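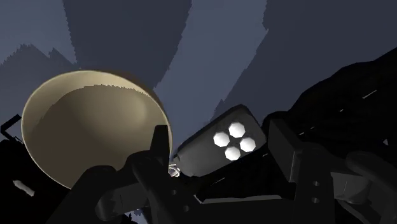
Figure 1. Rendered view: a bowl, a dark gray object with four white spots, and a gripper.

Winter Base Training at the Vedthorpe Track
Student project report, Kazimír Trnka
19 Dec 2025

Why I picked this

I have run the 1000 meters since I was twelve, and every winter our coach, Ms. Van den Broek, tells us that the spring season is made in December. I wanted to find out what that means for a club like Samen, where most of us are students and the track has one working floodlight. So I asked if I could follow the middle-distance group, train with them and write it all down. She said yes before I had finished the question!

What the group does

Winter sessions are mostly slow. We meet at the track, jog out along the canal path and come back for short strides of 100 meters on the grass. The strides are my favorite part – everybody is warm, the talking stops and for a few seconds it feels like June. Twice in the project we swapped the canal for the hill behind the old brickyard, which has a nasty bend near the top and a wonderful view once you can breathe again.

Keeping the diary

I wrote down my distance, how I slept and how my legs felt. By the end I had logged 186 kilometers, more than in any block I have done before. My resting pulse on the first morning was 65. I forgot to take it on the last one, so I can't compare, and that is the biggest hole in this report.

What the runners told me

I talked to the seniors during cool-downs. Several said the hardest thing is running slowly enough, and I agree completely. On my first canal run I went off with the front group and had to walk home from the lock. The runners from Nostatari, the club across the river, joined us for one hill session and do much less volume but far more gym work. I would love to follow them next!

What I would change

I would start earlier, take my pulse every morning and use the same route for all the easy runs. Wind on the canal path made my times jump around so much that I left them out. I would also ask the younger runners more questions, as I mostly talked to people I already knew. The diary is in the club room for anyone who wants to read it.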